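Dye notebook, December, started after lunch

Picking up where I left off with the walnut. I said last time I'd stop fussing with the walnut hulls and of course I have not stopped fussing with the walnut hulls. The pot from the long soak (six days, lid on, out on the back step) smelled like a wet barn, but the color in it was the best I've had yet, a really deep tea brown with a little red when you hold a spoonful up to the window. Strained it twice through the old curtain, then once more through the jelly bag, and I was still picking grit out of the wool afterward. Next time the hulls go into a bag from the start. I know I wrote that in the fall too. Tamsin, if you're reading this, yes, you told me.

Wool for this round was the Sirnetton two-ply, 100 grams to a skein, same as before so I can compare. I did six skeins. All were scoured the night before with the plain soap and left to cool in the water, no poking. I did poke one, and it's a tiny bit felted at the tie end, so that one is mine and not for the shop.

Mordants: two skeins with alum, two with alum and a pinch of iron at the end, two with nothing. Walnut doesn't need a mordant, everybody says so, and I wanted to see for myself how much of a difference it makes on this yarn. Answer so far is not a lot! The alum pair is warmer, more like toast. The plain pair is a flatter brown that I sort of prefer. The iron pair went very dark very fast and I pulled them early because I got nervous. Shobha thinks I should have left them in. She's probably right, she has a much stronger stomach for this than I do, but iron makes the fiber harsh and I didn't want to end up with a skein that feels like twine. 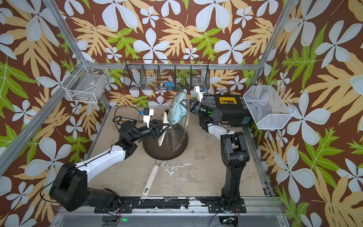 Heat was where I messed up. I brought the bath up to 154 on the dial thermometer (Fahrenheit, for Nithin, who asked last time) and meant to hold it there for an hour. Then Orla phoned about the table for the winter market and I wandered off with the phone, and when I got back it was simmering. Not a hard boil, just small bubbles at the edge. I took the whole thing off the burner and let it sit with the yarn in it. No harm that I can feel, but if the alum skeins come out a shade browner than the notes from October, that's why, so please nobody go adjusting the recipe card on the strength of this batch.

Rinsing took forever. The water ran brown, then tan, then a kind of weak lemonade color that would not go away. I gave up at lemonade and hung everything on the rack over the tub. We'll see what the white towel test says when they're dry. I do want to do the towel test properly this time, rubbing both dry and damp, because Sharada's hat from the last lot left a faint ring on her forehead and she was very nice about it but still.

Second thing, onion skins. I had a paper sack of them from the kitchen at work plus the ones Tamsin's been saving, mostly yellow with a handful of red mixed in. I used up the leftover half skeins in these, all alum. Simmered the skins first until they looked like wet tissue, strained, cooled, then yarn in. Big loud orange! I love it. It'll fade some, onion always does with me, so I cut a short length, wound it on a card with half of it wrapped in foil, and stuck it in the south window. Same with one bit from each walnut pair. Somebody please don't tidy those away, they're behind the fern. 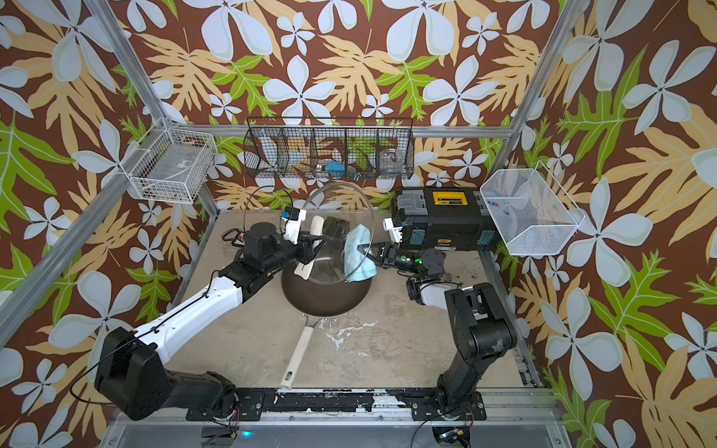

One experiment on the side — I dipped the end of an onion half skein into what was left of the walnut bath with the iron in it, and it went olive. A proper murky olive, like an old army coat. I didn't measure anything (sorry) so I can't promise to get it again, but I kept the bath in a jar and labeled it, and I'd like to try a whole skein dipped a third of the way at a time. Could be a nice sock yarn. Could be mud.

Things we're low on: alum, there's maybe enough for one more batch. Gloves in small. Cotton string for ties, and can we get the undyed kind, because the blue string bled into a tie end on one of the plain skeins and now it has a little blue freckle. The scale also needs a battery, it was blinking at me the whole time I was weighing the alum, so treat those weights with some suspicion.

Ties and tags: walnut skeins have one knot for plain, two for alum, three for iron. Onion has no knots because it's orange and you can't miss it.

Still to do is the towel test, then reskein. Shobha wants the iron pair for a warp sample if they aren't too scratchy. I'll leave them on her shelf.

Recent entries
Madder, second try, much pinker than I wanted
Why the indigo vat went flat
Scouring the Evness fleece
Walnut hulls, October batch
Tag and knot system (please read)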